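The Robot Gets the Easy Half

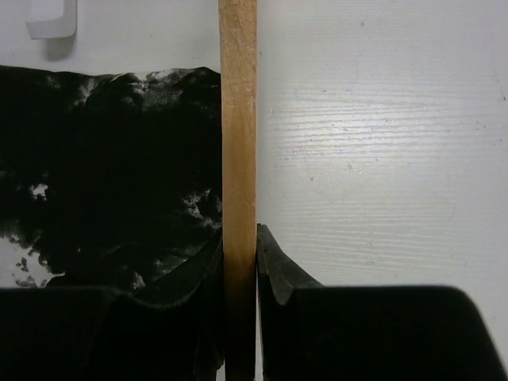 A wooden stick held between the gripper's fingertips at the Collado workshop.

Management at Collado likes the number 300. That is how many sticks the new arm is meant to handle in a shift, and it came up 3 times before I had my coat off.

Branwen Bowen has heard it too. She has worked the finishing bench for six years, and her job used to be picking, holding and checking. The arm, sold by Daltska, now does the holding. She still checks, only faster, and she also clears the jams.

"They said it would free me up," she says. "Free me up for what?"

The firm says no jobs were cut. Fine. It also hasn't replaced the two people who left in February, and it won't say whether it will. Pay at the bench is the same as before the arm came in.

Bowen doesn't hate the thing. Her wrists hurt less, she admits. What she'd like is a say in how fast it runs. For now the speed is set from an office upstairs, and she finds out when the shift starts.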